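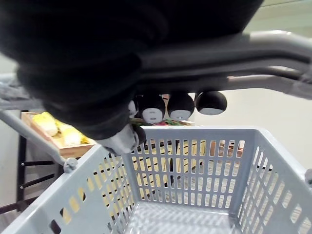
7 min read

Project report: house rules for a shared shop-floor robot arm
Nouhaila Ait Ali
Course project, second half. Final version (minus the appendix, see end)

1. What the project was

Task from the course page: "pick a robot cell you have access to and write the rules it should be run under." I picked the grocery cell in the Nolstead lab. One arm, one gripper, a wrist camera, a mock produce display and a shopping basket. Produce goes from display to basket, on command, and somebody resets it. Repeat until lunch.

When I started the cell had one page of rules taped up inside the cupboard door. Half of it was about the printer.

So the work was: read the general standards, sit in on sessions, log what goes wrong, write rules, try the rules with people who didn't write them, rewrite. In that order, mostly. The reading took way longer than planned and the rewriting got squeezed.

2. Background, short

The standards I leaned on were ISO 10218 (industrial robots) and ISO/TS 15066 (collaborative operation), plus the risk assessment method in ISO 12100. I'm not going to summarize them here, the reading notes are in the shared folder. Two things I took from them:

- Risk assessment is for the whole application. Arm plus gripper plus the object plus whatever is standing around. An arm sold as safe for working near people is still a hazard if it's holding something sharp or can pin your hand against a fixture.
- Order matters. Design the hazard out first, guard against it second, tell people about it last. Signs and rules are the weakest layer.

The second one is a bit awkward for a project whose output is a list of rules. I come back to it in section 6.

Nothing in the standards says how to run a session with students at 4 pm who want to go home. That's the gap I tried to fill.

3. The cell

Basket is light gray plastic, perforated sides with narrow vertical slots, metal handle rods that clip on to the rim. Around it the display: a shallow wooden tray with corn cobs, a band of leafy greens, and gray tubular bars running above a row of round black items. Tray sits over on the left from the camera's point of view. Gripper is bulky and black with a slim metallic-looking finger pointing down, so the finger end is what you see working near the rim, and the housing takes up a lot of the wrist camera view.

That last part turned into a rule. Operators were trusting the wrist view too much. The housing hides a good chunk of the upper left, and if your hand is there you're not in the picture. Literally.

Control software is Pan, the lab's own teleop and logging program. Operator station is at the side, with the stop button on the desk.

4. Method

Observed sessions through August. Each session I sat with a log sheet and wrote down anything in one of these groups: contact (finger or housing touches something it shouldn't), reach-in (person's hand or head inside the reach of the arm while motors are on), setup error, and data error (episode saved that shouldn't be, or label wrong).

Total logged was 1,009 pick attempts over the observation period. For close reading I took 200 of them and went through the video twice. The rest I only have the live log sheet for, so numbers from those are softer. I didn't have a second person coding the video, which is a weakness, see 7.

Then draft one of the rules. Tried with five students from another group who hadn't used the cell. Watched where they got stuck, asked them to read the rules out loud and say what they thought each one wanted. Recommend this, it's brutal but quick.

5. What went wrong in the sessions

Reach-ins were the big one. Almost always during reset. The item lands crooked or rolls, the operator is two steps away, the stop is on the desk, and the hand goes in. People know they shouldn't. Asked afterwards they say "it wasn't moving." A held arm that isn't moving is still powered, and in Pan a queued command can start it with no sound at all.

Rim contact next. The finger comes down toward the basket and catches the near rim, or the housing brushes a handle rod. Low force, no damage that I logged, but the basket shifts and then every pick after that is against a basket in the wrong place. Nobody re-checked the basket position unless it was visibly off.

Handles. They can sit in more than one position, and where they sit changes the clearance over the basket. The old sheet said nothing on handles. Different operators had different habits.

Display drift. Tray gets nudged during resets. Over a session it creeps.

Data errors. Mostly failed picks saved as good because the save key is next to the discard key. That's a software thing and I filed it, but it belongs in good practice too, since a bad label gets trained on by people who never saw the session.

6. The rules

There are nine. Draft one had a lot more and the test readers skipped to the bottom. Wording below is what's posted at the cell now.

Rule 1. One operator. Whoever has the controls says so out loud, and handing over is said out loud too.

Rule 2. Motors off before any hand, head or tool goes past the tape line. Paused is not off.

Rule 3. Second person in the room whenever the motors are on. They stay within reach of the stop.

Rule 4. Test the stop at the start of each session. Write it in the log. No test, no session.

Rule 5. Line up the basket with the corner marks. Handles in the marked position, both clips closed. Check again after any contact, even a light one.

Rule 6. Tray, bars and produce where the setup sheet shows them. Nothing else inside the tape line. Phones, cups, log sheets all go on the desk.

Rule 7. Look at the cell itself before you start a motion. The wrist camera doesn't show you everything, least of all behind the gripper housing.

Rule 8. Slow speed for first five picks after any change. New object, new basket, new software build, new operator all count as a change.

Rule 9. Log contacts and reach-ins the same day. No names needed. Discard any episode you're unsure of.

Notes on a few of these.

Rule 2 got the most pushback. Turning motors off and on again costs time on each reset and the operators felt it. My supervisor suggested a reset stick, so you can nudge items from outside the line. Tried it, works for the round items, useless for the greens. Rule stays as it is.

Rule 3 is a staffing rule dressed up as a safety rule and I know it. If there's only one person in, the cell doesn't run. Evening slots basically dissappeared.

Rule 6 used to say "keep the cell tidy." Every test reader agreed with it and every one left something inside the line. Naming the phone and the cup helped.

Rule 8: Plarkitz, the company that set up the cell, has its own slow-speed preset and we use that. I wanted a measured value based on contact force for our gripper. Didn't get the force gauge in time.

About the order of layers. Rules 2 and 5 are both covering for things that ought to be fixed in hardware. A light curtain or a scanner on the tape line would do rule 2's job better than rule 2 does. A fixture under the basket would retire most of rule 5. Both are in the recommendations.

7. Did it help

Partly. Follow-up sessions had fewer reach-ins, and the ones left were all by experienced operators. The newer people followed the sheet. I'm not putting a percentage on it, follow-up was too short and everyone knew I was watching for exactly that.

Logging went up, so contacts look worse on paper after the rules than before. Had to explain that twice in the presentation. More reports of small contacts is what you'd want to see at first.

Weak points of the study: one observer, one cell, operators who know me. Test readers were all students. The Furside lab has a simliar cell with a different gripper and I'd hoped to try the sheet there, but schedules didn't line up.

8. Recommendations

For the lab, most important first:

- Presence sensing on the tape line, wired to the safety stop.
- Fixed locator for the basket.
- Audible warning in Pan before a queued motion starts.
- Move the discard key away from the save key.
- A second stop at the reset side.
- One named person who owns the rule sheet and rereads it each term. Date on the sheet when they do.

For anybody doing this project next: start observing before you've finished the reading. I lost weeks to the standards and then didn't know what I was looking for in them. A single afternoon next to the cell would have sorted that out. And get the force gauge booked early, it's shared with mechanical and they have it most of the time.

9. Appendix

Log sheet template, setup sheet and both drafts of the rules are in the project folder. Risk assessment table still needs the severity column cleaned up, will upload when its done.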